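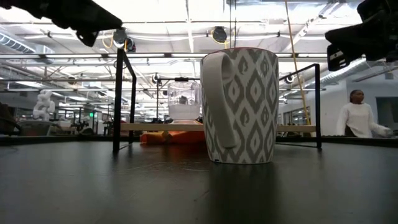 A patterned mug between two grippers, both still empty. Tidying a table remains hard work for machines.

The Mug Problem

Annick Bailly has heard the promise every year since she began testing home robots: dishes by September. She no longer asks which September.

Her current subject is Muta, a two-armed system from the start-up Gorkau. The company says it can clear a table and put things away on a shelf. On good days it can. Over 3,420 logged attempts with cups and mugs, Bailly's team put the success rate at 70 percent. Gorkau prefers 80, a figure it gets by leaving out runs where a person stepped in.

"Would you keep a dishwasher that dropped that many?" she asks.

A mug looks easy until you have to pick one up with two stiff fingers. The handle may point the wrong way. The glaze is slick, and a black, shiny tabletop throws back a reflection that can confuse the software. Clear plastic and glass are worse – the cameras look straight through them.

Rival Bistirus talks of folding laundry next. Investors at Nguyen-Tran seem to believe it. I watched Muta work for an afternoon and came away less sure. It moved one cup to a shelf in 2 minutes, slowly and rather nicely, then stopped over the next one until an engineer restarted it.

Bailly has booked another round of tests. At home, she still washes up by hand.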